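Minutes of the July meeting of the International Affairs Study Group, Troradthorpe

The meeting opened at 6:30 p.m. in the upper reading room. A quorum was present. The minutes of the previous meeting were approved with one correction: in item 4, "tariff schedule" was changed to "sanctions schedule."

## 1. Program for the fall term

The chair presented the draft program on trade, technology and the rivalry among the large powers. Members discussed whether export controls on advanced equipment should be treated as a security matter or a trade matter. It was agreed that the opening session would take up the security argument, with the trade argument held over to the second session. A request to add a session on Arctic shipping was declined for this term.

The reading list was shortened after several members stated that the packet for the spring term had been too long. No packet will exceed 80 pages. The chapter on alliance burden-sharing was kept by a vote, and the two older essays on containment were moved to optional reading.

## 2. Briefing paper on technology and trade

The drafting group submitted the second version of its paper. The following points were raised:

- The section on rare minerals relies on a single source and needs another.
- The term "decoupling" is used in three senses and should be defined at first use.
- The paragraph on port access belongs in the annex.
- The conclusion goes further than the evidence in section 3 supports.

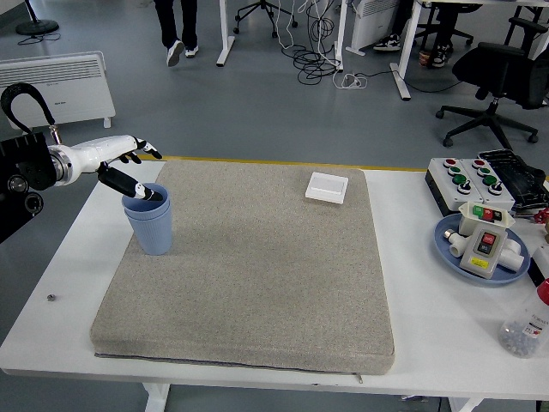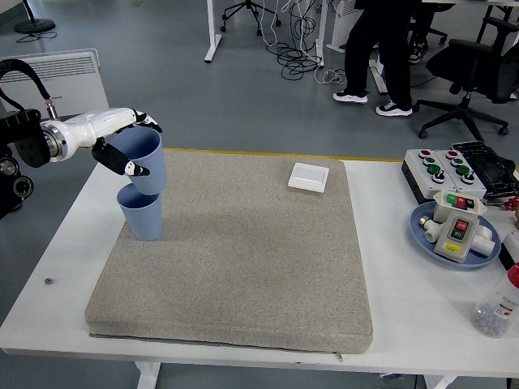

The drafting group accepted the first three points. On the fourth, it asked to keep the present wording until the members had seen the revised section 3. The meeting agreed. The revised text is to reach the secretary before the next meeting, and a dissenting note of up to 2 pages may be attached.

## 3. Joint session with the Wukthorpe group

Wukthorpe has offered to host a joint evening on small states and neutrality. Its hall seats 48. The secretary was instructed to accept and to reserve 35 places for Troradthorpe members. Wukthorpe will choose the moderator, and each group will name one opening speaker.

## 4. Frandsen lecture

The offer from Butivent to record the annual Frandsen lecture was considered. Members asked who would hold the rights to the recording and whether questions from the floor would be included. The item was tabled until written terms are received.

## 5. Other business

The library subscription to the quarterly review was renewed. Members holding back issues from the spring shelf were asked to return them.

The meeting adjourned at 8:15 p.m.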